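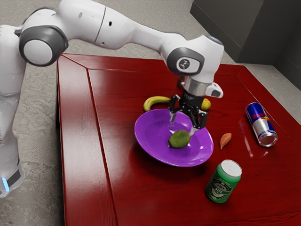
*The simulated tabletop used for the remote-control exercise, Malleck site. The gripper is above the plate.*

**Report of a visit to the Stavix training laboratory, Malleck**

The visit took place in October at the invitation of Stavix, which runs its robot teaching work from the first floor of the Malleck building. Our party came from the Furau skills partnership and included staff with responsibility for workshop training, equipment purchasing and course design. Members had asked to see how an operator with no programming background shows a robot a task, and how much of the work is now done in simulation before a physical arm is involved.

We were received at 9 a.m. and given a short safety talk. Visitors were asked to leave bags in the lobby and to stay behind the yellow line in the room where the physical arms are kept. The simulation room has no such line and members could move freely between the desks.

## Teaching by hand

The first part of the morning was spent with a physical arm in its hand-guiding mode. The operator takes hold of the arm near the wrist and moves it through the task, pressing a button to open or close the fingers. The joint positions are recorded throughout and can be played back afterwards at reduced speed.

Two of our members tried this. Both found the arm lighter to move than they had expected, and both had trouble at the same point, when the elbow needed to swing outwards while the hand stayed still. The instructor advised moving the elbow first and correcting the hand afterwards. Stavix regards hand guiding as the best introduction for new operators, although it is now used for a small share of the laboratory's recordings. The operator's own body is often in the way of the cameras, and long sessions are tiring for the shoulders.

## Teaching by remote control

The larger part of the programme is carried out by remote control. The operator sits at a desk with a hand controller, and the movement of the controller is passed to the arm. The same desk can be connected to a physical arm or to a simulated one, and the controls do not change between the two.

We watched the exercise known in the laboratory as Quiambao, which is run wholly in simulation. A white arm stands beside a dark red table on which there are a purple plate and a number of food and drink items. The instruction for the session we attended was to pick up the green fruit from the plate without disturbing anything else. The banana lies close behind the plate, and operators are told to treat contact with it as a failed attempt. The drinks cans are further off. One stands upright and the other lies on its side, and the scoring also takes account of whether either has been moved.

Each attempt is divided by the laboratory into approach, alignment, grasp and lift. The operator may pause during approach and alignment but is asked not to pause once the fingers have begun to close. Our members were told that hesitation at this stage is copied faithfully by the trained system, and that early recordings had to be discarded for this reason.

Alignment took up most of the discussion. The fruit is rounded and uneven, and the fingers have narrow tips, so a small error in the angle of the wrist can cause it to roll. Operators are taught to bring the open fingers down over the fruit, check the spacing from a second view, and then descend. The rim of the plate must be cleared by both fingers. A beginner at the desk next to ours touched the rim on three attempts in succession, and was advised to raise the hand and begin the descent again from a greater height instead of correcting sideways at plate level. 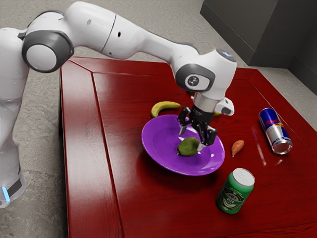 ## Records and quality checking

At the time of our visit the Quiambao collection held 3,373 accepted attempts. A further 312 were waiting to be checked. Each is viewed by a second operator, who may accept it, reject it or send it back with a note. Common grounds for rejection are contact with the plate, a dropped item, and an unnecessary movement at the start while the operator is settling into the chair.

We asked whether failed attempts are kept. They are stored separately and labelled with the stage at which they went wrong. The laboratory does not yet use them for training the robot, but they are shown to new operators in their first week.

The starting position of the arm and the items is varied between sessions. The lighting can also be changed, and Stavix drew our attention to the polished surface of the simulated table, where reflections had caused difficulty in an earlier version of the exercise. It was suggested that trainers who set up similar work at Furau should begin with a plain surface and introduce a glossy one later.

## Operator training

Operators complete 47 hours of supervised practice before their recordings enter the main collection. Sessions at the desk are limited to 40 minutes, followed by a break away from the screen. The present group includes former catering staff, a dental technician and several school leavers.

Members were impressed by the quality of the written notes passed between operators and checkers. Some concern was expressed about seating. The chairs in the simulation room cannot be adjusted at the arms, and one operator had brought a cushion to raise the elbow to the height of the controller. Stavix informed us that replacement chairs are on order.

## Points for the partnership

- A hand-guiding session should be offered at the start of any course we run, even where the remainder will be taught by remote control.
- The checking sheet used at Malleck is clear and could be adopted with few changes. Stavix has agreed to send a copy.
- The cost of a single simulation desk should be obtained before the next equipment round.
- Further advice is needed on how well skill gained in simulation carries over to a physical arm. Our hosts offered their opinion but had no figures to share.

A return visit by Stavix to the Furau workshops has been proposed for the spring. Members who wish to attend should give their names to the partnership office.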